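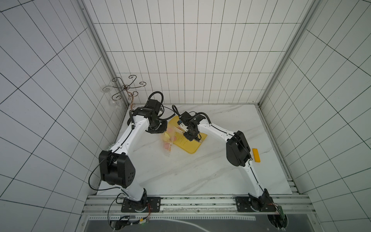

Eylül had wanted a yellow cutting board ever since she was small enough to need a stool to see over her grandmother's counter, and now that she had one she could hardly bring herself to put a knife to it.

"It's a board," said Yiğit, who had carried the onions all the way up from the Zosthorpe market and would have liked to see something done with them. "You chop on it."

"I know what it's for," she said, and turned it a little on the marble, then turned it back again.

Her grandmother's had been yellow too, bought the April the family moved to Prarnen, and it had gone soft and pale in the middle from all those years of parsley. Everybody had leaned on it at one time or another – cousins, neighbors, the man who came to read the meter and stayed for soup. When the old house was sold it went off in a box with the pans, and the box never got where it was going.

Yiğit waited. He was good at waiting, better than he let on. Then he picked the smallest onion out of the bag, peeled it over the sink, and set it down in front of her.

"Just the one," he said.

She went to find the knife.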